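Two Arms, One Box: A Week With the Borura Bench Kit

The Borura is a pair of small black arms with grippers, sold together with camera mounts and recording software. Flosham, the company behind it, wants to place it in small workshops which have never owned a robot. We kept it on a bench for one week and gave it the kind of handling work that such a workshop does every Tuesday.
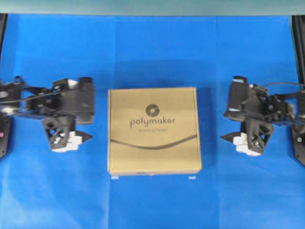
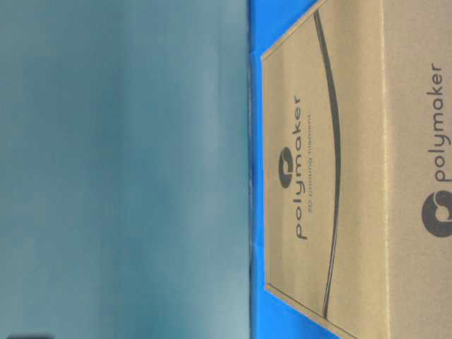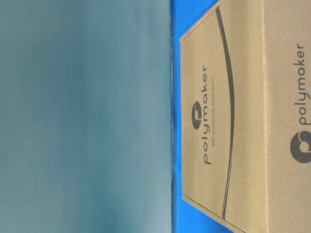
Bench work with a Polymaker carton, above, and the blue cloth alone, below.
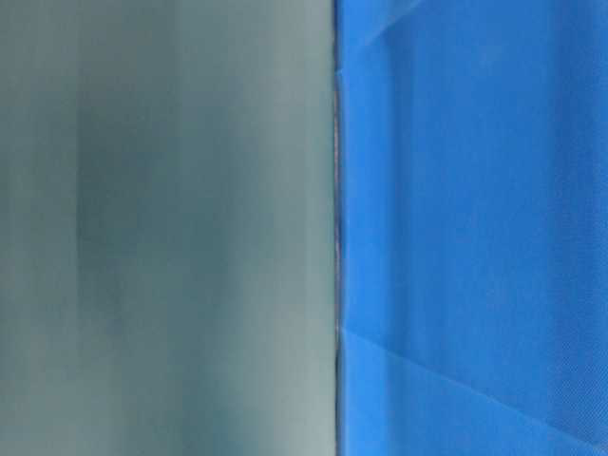 Setting up a two-arm kit is mostly a question of distance. If the bases stand too near, the elbows meet in the middle, and if they stand too far, neither gripper can press with confidence. Flosham gives a printed template for this, and we advise to use it. A filament carton makes a good first object, with its flat faces and square corners, and the arms can come at it from the left and from the right with the finger tips pointing at each other. Neither gripper opens wide enough to take a carton alone, so the work must be shared, and sharing is the point where cheap kits usually fail.

The Borura did not fail, but it needed patience. The first movements we taught by hand, guiding both arms at the same time, and this is tiring for one person. After 20 demonstrations the software was able to repeat a simple push and lift. It was slow. After 300 it had become smooth, and the arms began to correct themselves when the carton was put down a little turned. We stopped at 500, because the improvement after that was too small for us to notice.

The fingers deserve a paragraph of their own. They are open black lattices with triangular holes, and they bend a little when they press. With cardboard this is a great help. A hard finger leaves a dent in the corner, and the customer who receives the carton will see it. The lattice finger spreads the pressure. For small metal parts we liked it less, and we would be glad to see a second, stiffer set in the package.

Cameras are the second half of the story. The kit reads one view from the head position and others from fixed mounts, and the software, called Pletuda, joins them in one recording. The head view is easy to understand. The fixed views ask for more thought. A camera can be mounted sideways, and then all the lettering on a carton runs from bottom to top, which does not disturb the software but disturbs the person who checks the recordings. Pletuda can rotate the preview, only the button is hidden in the third menu. We also recommend to check each fixed view before a long session. When a large part of it is taken by a blurred background, that part teaches the arms very little.

We liked the sound level, which permits a normal conversation beside the bench. We liked the cables less. They run over the upper side of the arms, and with a wide movement they can swing. A few more clips would cure it.

The price is 1,111 dollars for the two arms, the mounts and one year of Pletuda. The nearest competitor we have tried, the Barros, costs less but comes with one arm only, and its software does not accept a second one. For picking small things from a tray the Barros is enough. For cartons, bags or anything wider than a hand, the second arm is worth the difference.

Flosham promises a new version of Pletuda in May, with the rotation button moved to the main screen. The update will be free for present owners. The stiffer fingers are, according to the company, under study, and no date is given for them.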